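Halov Handover 2 - motion planning for two-arm cells

Halov Handover 2 is the planner I wanted back when I was writing two-arm moves by hand and crossing my fingers every time the wrists got close. You give it a pick, a meeting pose and a place, and it works out both arms together, cables included (yes, you can model the cable loops - please do!).
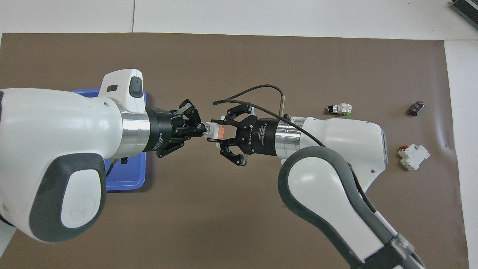
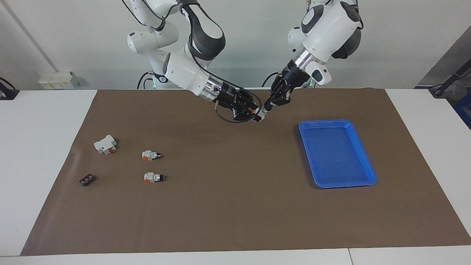

Small electrical parts on a brown mat, with a blue tray beside them.

2 min read | Updated 7/14/26

I like testing on parts this small because there's so little left to grab once the first gripper has hold. The planner scores every grasp for what it leaves free for the other hand, and if the score is poor it picks a different one before anything moves. Our regression set has 2886 handovers in it now, and I run the whole lot before each release.

New in this version: 21 ready-made meeting poses, a slow-approach zone you can resize by dragging, and a log viewer that lines up both arms on one timeline. It reads part poses from Clanar Vision or from a plain CSV, so you don't have to buy our camera stuff too.

A single-cell license is $199 a month. Kauppinen handles orders and support outside the US, and everyone else gets me and the team in Garndale.

Download the trial
Release notes
Supported arms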